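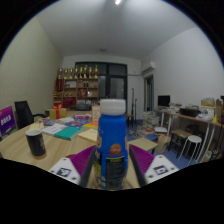

Ticket 843 – second gripper kit, quote from Plesley
Opened by: Talha Awan
Status: waiting on vendor

Hi all! So I'm trying to get the Cenlow budget in before July and the Plesley quote doesn't match what we asked for. I wanted 4 spare sets of finger pads (the purple ribbed ones) and they've put down 18, plus a mounting plate I've never heard of.
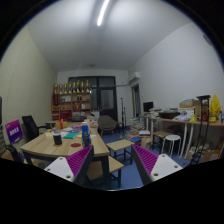 Fingers open, blue bottle on the table behind.

Lu asked if we could get by with one kit. For bottles, maybe – but I'd still budget for two, because shipping out of Cletdale is $67 a box and I'd hate to pay it twice.

What I need from you:
1. A corrected quote with 4 pad sets.
2. The price for pads that fit a round bottle like this one.
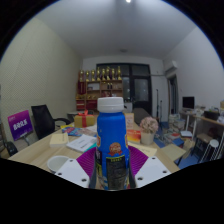 3. A yes or no on the mounting plate. If it's optional, please take it off!

I'm back at my desk Sunday after lunch.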